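Variance

The discrepancy was 27 dollars, and it had been carried forward for five quarters.

Darcy Pomare found it in the vendor ledger at Plodel, on the line for Zinchenko, a supplier of label stock. Each invoice had been matched to a purchase order and a receiving slip. Each payment had cleared. The closing balance should have been zero and was 27.00, credit side, with a note in the comment field that read "known, see prior."

Darcy opened the prior quarter. The comment there read "known, see prior."

The firm had moved to a system called Turkano the previous August. Opening balances had been keyed by hand over one weekend, and the import log listed 600 records. Darcy exported the log, sorted it by amount, and looked for any entry that was 27.00 or half of it. The halves matter. An amount posted to the wrong side of an account produces an error of twice its value, so a 27.00 difference can be a 13.50 entry with its sign reversed.

There were no entries of 13.50. There were 12 entries of 27.00, all bank fees, all correct.

The next test was divisibility by nine. When two neighboring digits are switched, the resulting error is always a multiple of nine. Twenty-seven qualified. Darcy wrote this on a pad, underlined it, and took the laptop to the hotel in Zudville, where the regional office wanted a reconciliation packet by Monday morning.

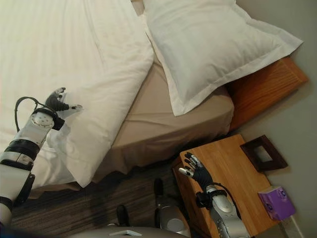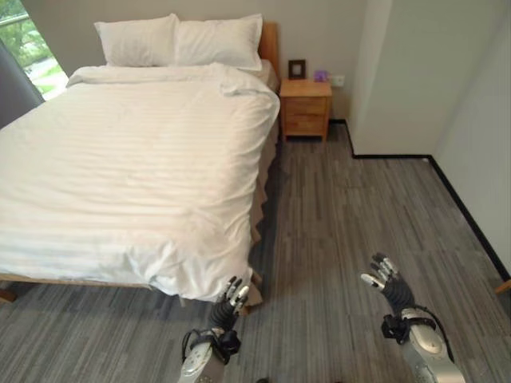 The packet had 104 pages. Darcy read it in order, with a ruler under each line, and did not skip the pages that had already been initialed. Initials showed that a page had been handled. They did not show that it had been added up.

On page 88 there was a freight charge from Zinchenko for 141.00. The carrier's bill, stapled behind it in the original and scanned upside down, said 114.00.

The difference was 27.00.

Darcy checked it three times, once on paper. Then came the other question, which was how the balance had stayed open when the payment matched the invoice. The answer was in the remittance file. Zinchenko had caught the error first and had issued a credit memo within the week. Plodel had posted the credit memo and never applied it. The money had been sitting there the whole time, available, under a comment that told each reader to ask the one before.

Darcy followed the comments back to the first. It was dated the second week after the system change, and it did not say "known, see prior." It said "Freight? Ask Zinchenko. Back to this tomorrow." The user code beside it was DPOMARE.

Darcy had no memory of writing it. The time stamp was 7:52 p.m.

The correcting entry took less than a minute. Apply credit memo to open item, reason code 4, attach support. Turkano asked for a comment before it would post. Darcy typed "known" and deleted it, then typed the page number, the carrier's amount, the invoice amount, and a full name.

The balance went to zero. Darcy saved the report, turned to page 89, and moved the ruler to the first line.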